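Going to a robotics open day as a complete layperson, what should I expect and what should I ask?

Posted in Days Out and Events

My brother-in-law has signed us both up for the open day at Harkora in March. They make kitchen robots, or the brains for them, I can't tell from the leaflet. I once lost an argument with a bread maker, so I'm not their natural audience. Is it all standing behind a rope while a man talks about torque? Do they let you have a go? And is there anything worth asking that won't mark me out as someone who came for the sandwiches? We've got the 9 o'clock slot, if it matters.

Posted by marrowfat_pete

Cameron Farquharson

I went last year and would go again, with thicker socks. The hall is a former cold store and they have kept the atmosphere.

The 9 o'clock slot is the one to have. You get 90 minutes, and for the first twenty there are more staff than visitors, so someone will talk to you whether you like it or not. By eleven there's a coach party and you'll be looking at the back of an anorak.

There are two halves to it. The first is the real arm, which they call Vevley. It picks up a mug and puts it down again. When I was there it managed this four times and then had a long think about the fifth, during which a young woman with a lanyard told us about gearboxes. People clapped when it got going again, which I thought was generous.

The second half is the simulator, and that's where you get your go. You sit at a desk and steer a gripper round a made-up kitchen, using a thing like a doorknob on a spring. They have 200 of these kitchens, all pretend, and you're given one at random. Mine was number 737, so the numbering is as much a mystery as everything else. It had two sorts of wall tile, brownish on one side and nearly black on the other, and lighting that would have an estate agent reaching for the word "intimate".

My advice is to go slowly and watch your fingers, meaning the robot's. Everyone's first instinct is to charge at the worktop. I spent most of my turn nosing into a corner like a dog that's been told off.

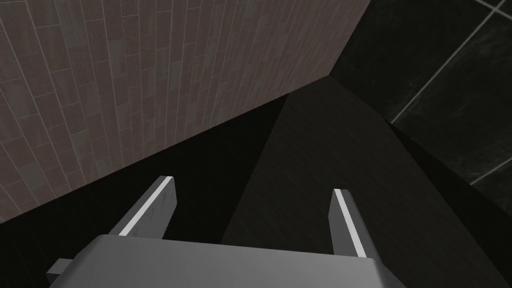
The chap supervising was very decent about it and said corners are hard for the software too. I chose to believe him. He let me have a second turn while the next visitor found her glasses.

As for questions, ask what happens when it drops something. They had a proper answer to that, with a drawer full of broken crockery to go with it. Ask too how long the arm takes to learn a new cupboard. Don't ask when you can buy one, as three people had already done so and the smile was wearing thin.

You do have to book the simulator separately at the desk. It isn't on the leaflet. The sandwiches were egg.

plititz_line

Haven't been to that one but I did the Azar demonstration and it was forty minutes of slides and a pen. Take a coat.

tansy_b

Went the same year as Cameron. Parking is round the back, past the tyre place, and the sign's behind a hedge. My kitchen in the simulator was bright yellow and I knocked a saucepan clean through the wall, so it can't be that realistic. My son got the hang of it in no time and had to be prised off. There was cheese and pickle as well as the egg, but you have to be quick.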